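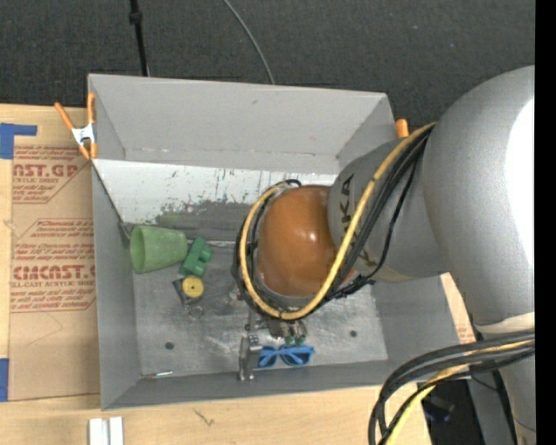

Gray bin on the wooden tabletop, March

Noltach Hemp Growers' and Makers' Co-op
Minutes, spring product meeting, Drorkomholm

Opened 7:10 p.m. Minutes of the last meeting accepted with one correction: the hemp vinegar was "on hold," not "launched."

1. Osta hemp soap
The supplier wants us to commit to 2000 bars. We sold 279 last year, and that includes the ones given away with orders. The claim that demand "will follow the new wrapper" was questioned. No sales figures came with it. Agreed to order 300 and look again in the fall.

2. Tipoki seed oil
Samples were tasted. Opinions ran from "nutty" to "lawn." The label says cold-pressed, but the paperwork doesn't say at what temperature, and the supplier's answer by email was a brochure. No order until we have a lab sheet with a batch number on it. Two members thought this was too strict — their objection is noted.

3. Health wording
The draft catalog says the hemp tea "supports calm." Asked who had checked this. No answer. Line to be removed, along with "ancient remedy" on the back page.

4. Stall at the Drorkomholm summer market
The fee has gone up by $13 a day. The organizers say foot traffic has grown but will not share a count. Vote: five for, four against. We take the small pitch, no corner upgrade.

5. Website
The new shop page was promised for January. It is now promised for May. The meeting did not record May as a date.

6. Other business
Paper bags are nearly out. Reorder the plain ones; the printed kind smudged.

Next meeting in April, same room, 7 p.m. Closed 8:50 p.m.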